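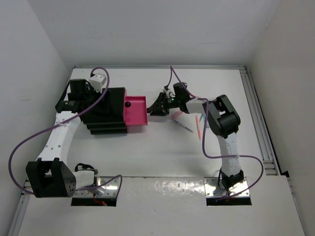
12/08/2020

Glue tests on the drawer fronts, second batch. Noémi Gál cut the strips before lunch, all from the Stelico sheet, 100 mm long. Half got the Farkas contact glue, half the Sakton two-part.

Clamped overnight at room temperature, then pulled on the spring scale. Best Sakton strip let go at 351 N, and it took some of the surface with it. Farkas strips all failed in the glue line, none above 200 N. I had wiped those with alcohol only – should have sanded first. Redo with 120 grit before we write that glue off.

The scale reads a bit high near zero. Checked it against the brass weights and wrote the offset on the tape on the side.

Adudier still owe us the thin hinge pins. Noémi called, they say end of the week. If they don't come I'll turn a few from rod.

To do: sand and reglue the Farkas set, order nozzles, label the jar of offcuts. Keep the broken strips in the flat box, don't throw them out yet.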